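Last updated: June

From: Mohammed-Awal Odoi
To: Provov manipulation list
Subject: Re: Draft section 5, soft and deformable objects

On the draft, Valdis Priedītis wrote:

> I have read section 5 twice and still can't tell what counts as a
> valid start state for soft items. The rigid items are easy: upright
> or on the side, inside the marked zone. For the plush ones the text
> says only "placed naturally." At Stimau two operators read that in
> two different ways, and we had to throw out 65 episodes. Can we get
> wording that a new operator can apply without asking? Also, does the
> force limit in 5.2 hold for the toys, or only for the packaged goods?

Valdis,

Force limit first. 5.2 applies to every item on the list, toys included. The sentence about packaged goods is left over from the Annan version and will be removed. Set the limit in the controller before the session starts and write the value in the session header. Do not change it between episodes. If it has to change, close the session and open a new one.

On start states, I agree that "placed naturally" has to go. Proposed text:

5.4 A soft item shall be placed with its whole outline inside the marked zone. Loose parts (flaps, limbs, straps) may lie in any direction but shall not hang over the table edge or rest on another object.

5.5 The operator shall not smooth, fold or align loose parts after placing the item. If the item is dropped or bumped before recording begins, the new position is the start state.

5.6 The gripper shall be open and clear of the item when recording begins. Contact before that point voids the episode.

Hubert Bachmann asked whether sewn-in labels should be cut off. My view is no. Labels are part of the item as supplied, and cutting them at one site only would give us two versions of the same object. Adwoa Acheampong has gone through the Neltberg set, 1,711 episodes, and found no case where a label was the reason for a void.

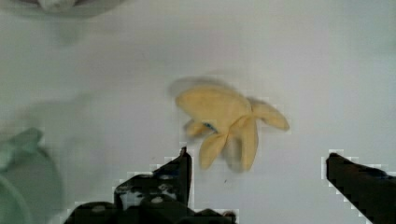
Peel flaps are the hard case for 5.4, as the outline depends on how far each one is spread. I would measure to the tip of the longest flap and leave it there. A rule based on the body alone is simpler to write, but the flaps are what the fingers tend to meet first, and the zone was sized at 400 mm to leave room for them.

Theophilus Acheampong wants a required photo of each start state. I am against making it "shall" — the first wrist camera image already records it at no cost to the operator. "Should" is fine with me.

Please send objections to 5.4 through 5.6 to the list and keep them separate from the 5.2 edit, which I will make either way.

Mohammed-Awal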